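Workshop Tips: Getting a Picking Arm to Behave Around Groceries
Posted 2019-05-30 by Wondimu Ejigu
Filed under: Software, Grippers, Things I Should Have Logged

Most of the mail we get at the Narnport workshop is about hardware. Which pads, which sleeve, which bolts. Fine questions, but the bolts have never once driven themselves into a shelf at full speed. That was my code. So this page is software tips only, collected while getting our planner, Odo, to handle shopping baskets.

Tip 1. Fit the basket rim first.
A lattice basket is mostly holes, and a depth camera will cheerfully report whatever is behind them. Our first version believed the basket was a cloud of snacks held together by optimism. Find the top rim, fit the rounded corners, then fill in solid walls from there down. Tell the collision checker the walls are solid even though they plainly aren't. It's a useful lie.

Tip 2. Don't trust a snack bag's outline.
Glossy film gives you big white highlights, and the segmenter splits one bag into three. Merge neighboring pieces if the depth between them is smooth, and do it before you ask for a grasp. We spent all of December tuning grasp scores on what were, in effect, reflections.

Tip 3. Read labels in every rotation.
Shoppers don't pack for your text reader. Run the barcode search first, take the angle from that, and only then try the printing. If the barcode is hidden, try four rotations and keep the best. If you trained on English packaging alone, expect to be humbled by the first bag from anywhere else.

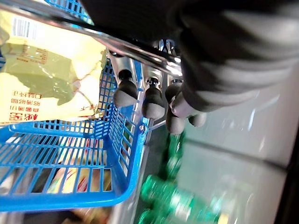
Wrist view over the blue basket: bag upside down, barcode showing, green bottles blurred below the pads.

Tip 4. Throw away blurry wrist pictures.
A wrist camera moves with the wrist, a fact I have had to explain to myself more than once. Score each picture for sharpness and skip the bad ones when estimating position. Keep them for tracking if you like, where a green smear in the right place is still worth something. Ours gets a budget of 300 milliseconds to find a sharp one. After that the arm slows down until it does.

Tip 5. Mask your own hand.
Rigid metal is easy: project the gripper model into the view and blank it out. Fabric is the pest. A sleeve bunches up differently every time the elbow bends, and Odo used to plan careful detours around its own laundry. Pad the arm mask generously, then check that you haven't padded away the thing you wanted to pick up.

Tip 6. Put clear plastic in its own list.
Translucent bottles come back from the depth sensor as dents, ghosts or nothing at all. Detect them in color, give them a stock cylinder from the catalog, and approach slowly. Sisay, our shelf catalog, has 464 entries now, and the bottles have caused more swearing than the rest put together.

Tip 7. Log the plan you rejected.
Allico, the little log viewer we use, only saved winning plans until this spring. The interesting one is always second place. We replayed 2618 attempts with the losers included and found a cost weight with the wrong sign. It had been wrong since the day I typed it.

Tip 8. Name your reference points in full words.
"base2_new" is how you end up picking groceries out of the wall.

Next page: calibrating the wrist camera with a cereal box and some patience.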